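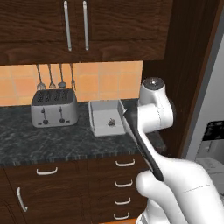

Which wall finish is suitable behind a worktop?
Glazed ceramic tile, sealed stone and toughened glass are all accepted by Keltutik for the area between the worktop and the upper cabinets. Ordinary wall paint is not. Square tiles set in a plain grid, like the orange-peach ones under the dark wooden cabinet, need a level first row, as any error is repeated in every grout line above it. A rail for hanging utensils can go just beneath the cabinet, and its fixing points should be marked before tiling starts.

How wide should the grout lines be?
For square wall tiles, 4 mm unless the tile maker states otherwise. Narrower joints are possible with tiles cut to an exact size. Spacers must be removed before grouting.

Which adhesive do you supply?
Zander, in 5 kg tubs, for walls only. It must not be used on floors or inside ovens and fireplaces. Once the tub has been opened, use the contents within 30 days.

How long must I wait before grouting?
Leave the tiles overnight. In an unheated room, leave them a full day longer. Grout applied too early can trap moisture and dry to an uneven colour.

Can I drill through a tile?
Yes, with a tile bit and the hammer action switched off. Keep the hole away from the tile's corners. Check the wall for cables and pipes first.

Can I tile over old tiles?
Only if the old tiles are firmly fixed. Tap each one and take off any that sound hollow. Clean off all grease, roughen the glaze and apply the Yeom primer. The wall must be able to carry the combined weight of both layers.

How do I clean the grout?
Warm water and washing-up liquid. Do not use vinegar or descaler on cement grout.

Can I return unused tiles?
Full, unopened boxes may be returned within 35 days of delivery. Part boxes and cut tiles are not accepted. Orders from the Sisport depot must go back to that depot. Quote the batch number printed on the box.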